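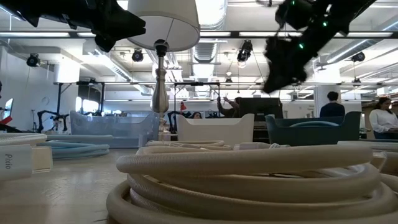 Hose and Cord Storage: Frequently Asked Questions

Clarnham Household Storage
Last updated 27 Aug 2026

These are the questions we get most often at the counter and by email about keeping flexible hose, tubing and cords in bins. If yours isn't covered, use the contact form or call the store.

Can I keep a corrugated hose coiled all year?

Yes, as long as the coil is wide enough. Ribbed hose bends easily, but it doesn't like being folded flat. Let it fall into its own loops and stack them one on top of another. If a loop fights you, make it bigger. A hose that has to be held down to stay in the bin is in the wrong bin.

How do I know what size bin to buy?

Coil the hose on a table or the floor first, without a bin. Measure across the widest part of the coil and then the height of the stack. The inside of the bin at the bottom should be at least as wide as the coil. Check the bottom measurement, because most bins taper and the number on the label is usually taken at the rim.

Do you sell bins by the inside measurement?

The Eno bins are labeled with both. The Callen bins are labeled with the outside measurement only, so subtract 2 inches from the length and the width to get a working figure for the inside. We keep a tape measure at the counter and you're welcome to bring your hose in.

Should the hose go in the bin as a finished coil, or should I feed it in?

Feed it in. Start with one end against the wall of the bin and let the hose follow the wall around, then work upward. It takes a little longer than dropping in a finished coil, but the hose uses the full width of the bin and comes out without tangling. Leave the last end on top where you can find it.

Can I put more than one hose in a bin?

You can if they are the same type. Mixing a thick ribbed hose with a thin smooth one usually ends with the thin one threaded through the loops of the thick one. If you have to share a bin, put the stiffer hose in first and lay a piece of cardboard over it.

What about power cords and charging cables?

Keep them out of the hose bins. Hoses often have a little water left in them, even after draining. Cords do fine in a shoe box or a small lidded bin. Coil them loosely and close each one with a hook-and-loop tie. Don't wrap a cord tightly around its own plug or power block, as this strains the wire where it meets the plug.

How long should a hose dry before I put it away?

Hold one end up and walk along the hose to drain it, then hang it or lay it out overnight. Corrugated hose holds water in the ribs and may need a second day. If it still smells damp, it isn't ready. Don't put a lid on a bin with a damp hose in it.

My hose has a kink. Will it come out?

Sometimes. Lay the hose in a warm room for a few hours, then straighten the kinked part by hand and coil the hose the opposite way from before. A crease that has turned white is weak and should be cut out or the hose replaced. We don't recommend hot water or a hair dryer, and damage from either isn't covered.

Clear, translucent or solid - does it matter?

For the hose, not much. Translucent bins let you see roughly what is inside without opening them, and they are the ones most people buy for a closet or a high shelf. Solid bins look neater on open shelving and keep light off the contents. If the bin will sit near a window, go with solid. Either way, a label on the short side saves time.

Are the bins stackable?

Eno bins stack with or without lids. Callen bins stack only with lids on. Don't stack different brands, even when the rims look like a match. Two high is our limit for any bin holding a heavy hose - the bottom one can bow at the sides.

How do I clean a bin?

Warm water and dish soap, with a soft brush for ribbed walls and the underside of the rim. Dry it with a towel. Bleach can cloud translucent plastic. The lids should not go in the dishwasher.

Do you carry hose ties?

Yes. The De Luca ties come in packs of 11 and fit most household hose. Use 2 ties on a coil, on opposite sides. They should be snug enough to hold the loops together but shouldn't press into the ribs.

Can I return a bin if the hose doesn't fit?

Unused bins can be returned within 90 days with a receipt. We can't take back a bin that has been written on or drilled. Cut hose is final sale. Opened packs of ties can be exchanged if a tie is faulty, but not refunded.

Do you deliver?

We deliver bins inside town limits. Long rolls of hose are pickup only from April through the end of summer, when the van is full most days. Outside those months, ask at the counter and we'll tell you what we can do.

Where should I keep the bins?

Anywhere dry that doesn't freeze. A utility closet, the shelf over the washer or the back of a pantry all work. Unheated sheds are hard on plastic in winter, and a cold hose is more likely to crack when you uncoil it. If the shed is your only choice, bring the hose indoors the night before you plan to use it.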